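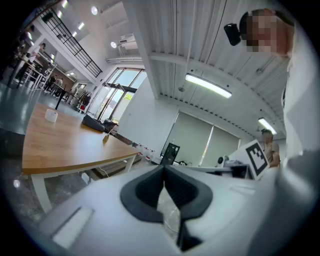 4. Preparar la mesa y hacer la mochila

Si vienes del apartado 3 ya tienes el tablero atornillado y las patas niveladas. Si te lo has saltado (yo también me salto cosas), vuelve un momento y comprueba que la mesa Suveo no cojea, que con la mochila encima cualquier balanceo se multiplica y acabas persiguiendo el rollo de cinta por el suelo.

Lo que vas a necesitar:
- La mesa Suveo, con el tablero limpio.
- La mochila Femden, vacía del todo, bolsillos incluidos.
- Un rollo de cinta de embalar.
- La tarjeta de identificación que viene en el sobre de Skirnix.
- Un paño que no suelte pelusa.

4.1. Despejar el tablero

1. Pasa el paño siguiendo la veta de la madera. Yo lo hago en seco; con espray quedan marcas que luego se ven muchísimo cuando entra la luz de lado.
2. Recoge los cables que cuelguen por las patas. Con una brida floja basta, no hace falta estrangularlos.
3. Elige un lado de trabajo y quédate en él. Parece una tontería, pero si vas dando la vuelta a la mesa acabas sin saber cuál era el lado derecho de la mochila y hay que empezar otra vez.

Nota: el tablero aguanta bien el peso de una mochila llena, pero no te sientes en el borde. Lo digo por experiencia propia y por un tornillo que aún no he encontrado.

4.2. Elegir el sitio

Yo monto la mesa en la nave grande, en uno de los laterales, y me va de maravilla. Hay sitio para moverse y, si vienes un domingo por la mañana, casi no hay ruido. Entre semana es otra historia: la gente cruza de un lado a otro y conviene dejar un pasillo libre por detrás de ti.

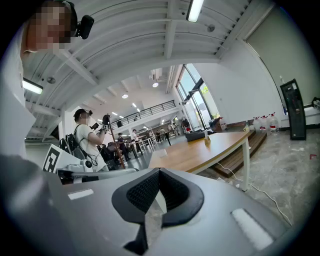

Con el pasillo resuelto, fíjate en los taburetes. Si los dejas pegados a la mesa te vas a tropezar, así que apártalos antes de abrir la mochila. Y las bolsas ajenas, igual: que cada cual se lleve la suya, porque dos mochilas oscuras en la misma mesa son una receta para el desastre.

Precaución: no coloques la mesa delante de una puerta, ni siquiera «solo cinco minutos». Esos cinco minutos siempre son media hora.

4.3. Colocar las cosas

1. Pon la mochila tumbada boca arriba al otro lado del tablero, con los tirantes hacia fuera y sin que queden debajo. Si un tirante se sale por el borde no pasa nada, pero vigila que no se enganche en la ropa al pasar.
2. Deja la cinta a la izquierda, sola, con un buen trozo de madera libre alrededor. De canto rueda, así que no la arrimes al borde.
3. Pon la tarjeta hacia el centro, con el texto a la vista. Un poco torcida también vale, de verdad, aquí no damos puntos por geometría.
4. Comprueba que llegas a todo sin estirarte. Si tienes que ponerte de puntillas, acerca la mochila un palmo.

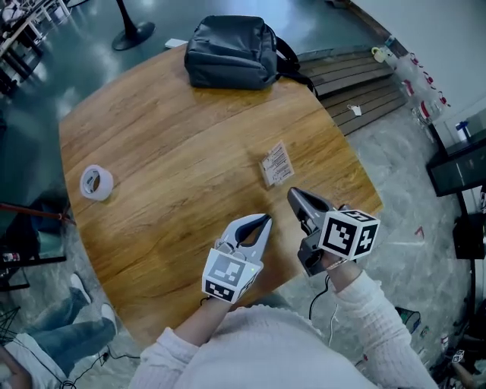

Figura 4. Mochila al fondo, cinta a la izquierda y tarjeta cerca del centro del tablero.

4.4. Guardar

1. Abre la cremallera entera, hasta abajo. A medias se atasca y luego le echamos la culpa al fabricante.
2. Mete primero la cinta, al fondo, que es lo que más bulto hace.
3. La tarjeta va en el bolsillo exterior. Si lo llevas muy lleno, pásala al interior para que no se doble.
4. Cierra, pon la mochila de pie y suéltala. Si se vence hacia delante, saca la cinta y colócala más pegada a la espalda.

Nota: si usas la mochila Eberhard en lugar de la Femden, el bolsillo de la tarjeta está por dentro y el paso 3 se hace antes que el 2. A mí me costó dos tardes darme cuenta.

Cuando termines, vuelve a pasar el paño y deja los taburetes donde estaban. El plegado de la mesa está en el apartado 5.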